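Vunerard ordena su fondo de semillas ornamentales en cajones metálicos

El servicio de semillas de Vunerard ha iniciado en mayo la reorganización de su fondo de especies ornamentales. El material, guardado hasta ahora en sobres sueltos dentro de cajas de cartón, pasa a cajones metálicos de color verde azulado oscuro, con una referencia por cajón y un registro único de entradas y salidas. La primera fase comprende 236 referencias, en su mayoría anuales de flor para bordura y maceta.

La responsable del fondo, Melati Chong, explica que el sistema anterior obligaba a abrir varias cajas para localizar un lote y que la documentación no siempre coincidía con el contenido. El nuevo procedimiento asigna a cada cajón un código formado por el género, la especie y el año de entrada. El código se anota en el registro antes de introducir los sobres, y ningún lote pasa a la estantería sin esa anotación.

Las pruebas de llenado se realizan sobre una superficie de acabado marmoleado en tonos beige, delimitada por paneles perforados con estampado de cuadros rojos, blancos y negros. Los paneles admiten rieles de ganchos y cestas de rejilla para los útiles auxiliares.

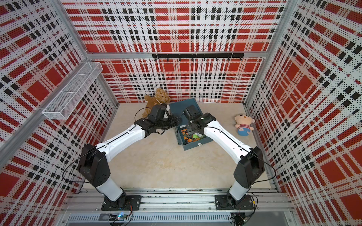
Cajón de semillas entreabierto en el puesto de llenado de Vunerard.

El protocolo fija una temperatura de almacenamiento constante y una humedad relativa máxima del 35 %. Los sobres se depositan en plano, con la cara impresa hacia arriba, de modo que el nombre botánico pueda leerse al abrir el cajón. No se admiten gomas ni grapas. Los sobres con el cierre dañado se apartan y su contenido se traslada a un envase nuevo, que conserva la etiqueta original adherida al dorso.

La especie elegida para comenzar ha sido Tagetes patula, conocida en los catálogos españoles como clavel de moro o damasquina. Se trata de una anual de ciclo corto, de siembra primaveral, utilizada en borduras y como planta acompañante en el huerto. Según Chong, la elección responde a un criterio práctico: es el género con mayor rotación del fondo y el que acumulaba más sobres de procedencias distintas. Parte de ellos lleva el rotulado en chino, con el nombre 孔雀草, y la denominación latina en mayúsculas, que es la que se toma como referencia para el registro.

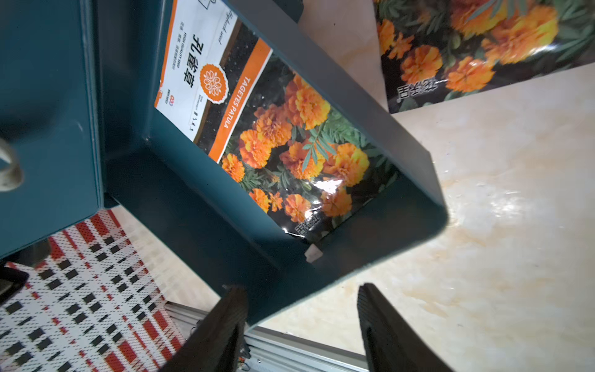
Boletín de Horticultura de Sirau · Núm. 60 · Pág. 2

La revisión del rotulado corre a cargo de Hertta Miettinen, técnica de semillas de la estación de Wuisan. Su trabajo consiste en cotejar la denominación comercial con la botánica y en corregir las fichas que recogían solo el nombre común. En el caso de los tagetes, la confusión más frecuente se da entre T. patula y T. erecta, de porte más alto y capítulos de mayor diámetro. Las fichas dudosas quedan en suspenso hasta la siembra de una muestra de comprobación.

Los ensayos de germinación se harán en bandeja, con sustrato fino y riego por capilaridad. Los lotes que no alcancen el 60 % de germinación se retirarán de la distribución y se destinarán a prácticas de formación. El resultado de cada ensayo se incorporará a la ficha del cajón correspondiente, junto con la fecha de la siguiente revisión.

La segunda fase incluirá las bienales y las vivaces, que requieren un control más estrecho de la humedad y, en algunos casos, estratificación previa en frío. Una copia del registro se depositará en Nurnberg, donde se conserva el duplicado de las fichas anteriores. Las solicitudes de material quedan limitadas durante los trabajos a las referencias ya inventariadas y se atienden por orden de entrada en la oficina del fondo.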